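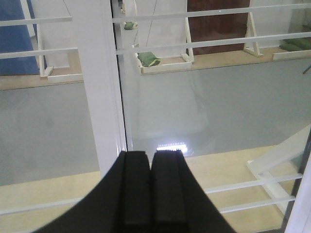
**What is a diaspora association, for the purposes of this unit?**
It is a body set up by people who share a country or region of origin and now live elsewhere, with its own rules, members and office holders. Informal social circles are treated separately in Module 6.

## Module 3: Conventions and representation

Students should come to the seminar having read the Layug case file and the first chapter of Daneshvar.

### Key terms

- **Chapter** – a local branch that pays dues to the parent body and sends delegates to its convention.
- **Delegate** – a member authorised to vote on behalf of a chapter.
- **Observer** – a person admitted to sessions without a vote, often from a consulate or a trade office.

### Case: the Durkach Association

The association was founded in Prarkby and later opened a second office in Trotlow. At its most recent convention, 39 chapters were represented by 85 delegates. Larger chapters held up to three votes each, a rule that Golshifteh Babaei criticises in her paper on labour migrants and that Jayson Samonte defends on grounds of membership size.

Note that the host government paid for the venue but had no say in the program. Compare this with the Layug convention, where a ministry approved the list of speakers.

### For discussion

1. Whom does a delegate represent when a chapter is divided?
2. Should second-generation members vote on matters of dual citizenship?

Written responses are due to Yasmine Zaki by 5 pm on the day before the seminar. Requests for an extension go to Angelica Estrella.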